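Socks taking days to dry indoors – what am I doing wrong?

Posted in Home & Laundry, May 16, 2021

I moved into a ground-floor flat in January and have not owned a fully dry sock since. There is no garden, no tumble dryer and one radiator that works when it feels like it. Shirts manage overnight. Socks sulk for two or three days and come off smelling of pond. I've tried the back of a chair, the bath rail and the top of the fridge. Is there a trick, or do I just buy more socks?

Godico

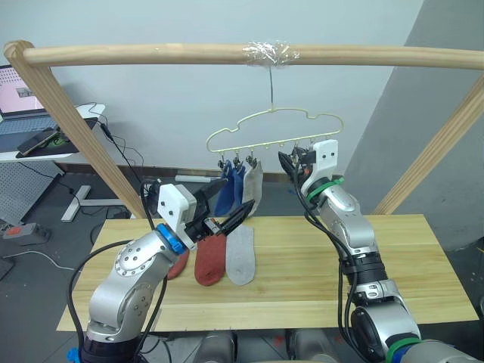
Page 1 of 2

Hang them up by themselves and stop draping them over things. A sock over a rail is four layers of wet cloth pressed together. Clip it at the cuff and let the toe dangle, so the air can get inside. Cheap peg hangers do this perfectly well and take up less room than the chair.

Then look at your spin. I'd bet the machine is set to something gentle with a picture of a feather on it. Put the socks through a second spin at the highest speed their label will stand. It's dull advice, but water that has gone down the drain doesn't need to evaporate in your hallway.
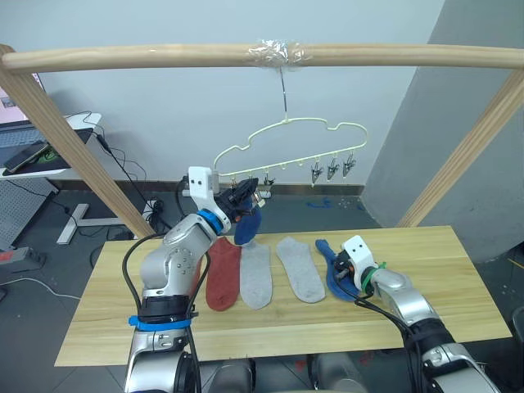
Hanger with spring clips on the lower rail

Last thing: the pond smell is mostly leftover detergent and cool washes. Use less powder than the box tells you – the box is trying to sell you another box. Wash cotton ones at 60 if the label allows, and leave the machine door open afterwards.

Kullside (200 posts)

Buy more socks.

Oral

Kullside is right about the spin, but the real trouble is damp air. If your windows are streaming in the morning, the flat is full and the socks have nowhere to send their water. Mine read 63 per cent on a cheap meter before I did anything, and then I opened a window and it read 61, so I won't pretend it was a miracle.

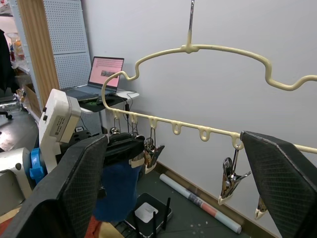 What did help was shutting the washing in the smallest room with a dehumidifier and a fan on low, pointed at the socks and not at the wall. Keep the door closed. Everyone in the house will open it to ask why it's closed. Wool ones take longer whatever you do, and please don't put them on the radiator unless you have a small child in need of stiff little socks.

Korka

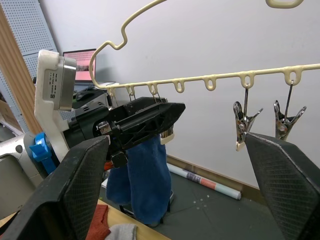

Can I leave the fan running without the dehumidifier?

For a few hours, certainly, as long as there's a window open a crack. With everything shut you are only stirring the damp.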